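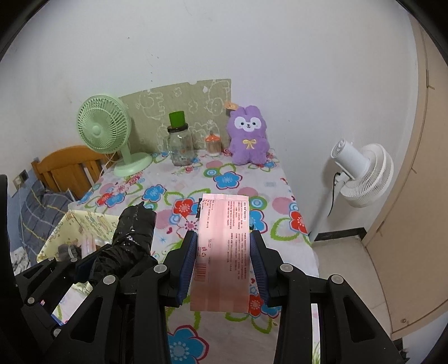

Pennington, November

Figure 3. Pink paper packet held upright, with a floral-print bed sheet behind it.

Search this paper Enter keywords Go

4. How Viewers Find Their Way In, and Why They Stay

4.1 The first episode

We had expected, when we sat down with the viewing diaries, that most people would have come to small web series by way of the recommendations that Gukance puts in the right-hand column of every page. The column is large and colorful, and the company plainly put a good deal of work into it. So we were a little surprised, and I will admit rather pleased, to find that the entries kept going back to other people. A cousin sent a link. A roommate had the thing on while cooking and somebody wandered in at the good part. One diarist wrote half a page about a coworker who quoted the same line at lunch for so long that she finally gave up and watched the pilot just to know what he was talking about (she is now three seasons in and quotes it back to him).

Across the 412 diaries in the sample, a personal recommendation was the most common route to a first episode. It was also the route most often followed by a second episode on the same evening. We do not want to lean too hard on that second finding, and I will come back to it in 4.4, but it held for the comedies and for the dramas alike, and it held for people who told us at the start that they never take anybody's advice about what to watch.

Haruna Sekiguchi, who coded the first batch of entries, noticed early on that the diarists tended to write down who had told them but very seldom what they had been told. The plot hardly came up. What they remembered was the tone of the thing, "you have to see this" or "it's dumb but give it ten minutes," and the person saying it. After some back and forth we added a separate code for this, which we called the bare nudge, and went through the whole first batch again to apply it. It was slow work, and I am grateful to her for insisting on it.

4.2 Reluctance

A good many diarists started out not wanting to like the show. They expected poor sound, or jokes that only the makers would get, or actors who were visibly somebody's friends. Often they were right on at least one count! The pilot of Rolby, the office comedy in our group of 19 series, was recorded with a microphone that picks up the refrigerator in the next room, and there is hardly a diary covering that episode that does not bring up the hum. Yet the same writers will go on, a few lines later, to say which character they liked best.

Sumathi Hegde has argued in our meetings that the low expectation does some of the work here. A viewer who is braced for something bad gets a small lift from each line that lands, and by the end of eight or nine minutes those lifts have added up to something that feels like a discovery. Kazuhiro Sakamoto is less convinced. He points to Celix, the only series in the group with a proper lighting crew and a trained cast, where viewers came in with fairly high hopes and stayed just as long. My own feeling is that both of them have hold of a piece of it. The diaries for Celix talk about the story almost at once, while the diaries for Rolby talk about the people who made it, and it may be that staying with a show can rest on either one.

There were also viewers who stopped, of course, and they deserve more room than we were able to give them. A diary that ends after one entry tells us very little. We wrote to everyone whose diary was that short and received some kind and very useful replies, mostly to say that the week had gotten busy. A few said that the opening titles were too long. One said that she had liked the episode very much and had simply forgotten what it was called.

4.3 Talking in the comments

The comment sections were read separately by Katsuhiko Takeda and Seraina Wallner, who took a set of 3,000 comments drawn evenly from the whole group of series and sorted them by what the writer seemed to be doing. The categories are given in the appendix. The one that interested us most was what they labeled porch talk, meaning comments that are addressed to other regular viewers and have only a loose connection with the episode above them. Someone asks whether the person who was moving to a new apartment has moved yet. Someone else says good morning.

Porch talk shows up late. In the first few episodes of a series the comments are nearly all reactions, along with a fair amount of guessing at what comes next. Somewhere in the middle of the first season the regulars begin to recognize each other, and from then on the two kinds run side by side. In Rolby the makers joined in under their own names, answering questions about props and owning up to continuity mistakes, and the regulars were fiercely protective of them when a newcomer complained about the sound. In Celix the makers kept quiet, and the porch talk grew up all the same, only with more theories in it.

Several of the 25 people we interviewed told us that they read the comments before watching, which none of us had thought to ask about when we drew up the questions. One described it as looking through the window of a restaurant to see whether the people inside are having a good time. We added a question on this for the later interviews, but the earlier ones can't be counted, and so the matter has to wait for another study.

4.4 Some cautions

The diarists volunteered, and people who volunteer to write about what they watch are likely to be people who enjoy talking about it. That alone might make personal recommendation look stronger than it is. A link from a friend is also easier to remember than a thumbnail in a column, and we asked people to fill in the diary at the end of the evening, by which time the thumbnail may well have slipped their minds. A prompt at the moment of clicking would have been better. We tried one in the pilot phase and the diarists found it so irritating that we took it out again.

Length is a further difficulty. The shortest series in the group could be finished in a single lunch break, and counting a second episode as a sign of attachment means something quite different there than it does for a drama whose episodes run to half an hour. Section 5 takes the short series on their own and sets them beside the interviews.

Contact the authors | Copyright and reuse | Back to top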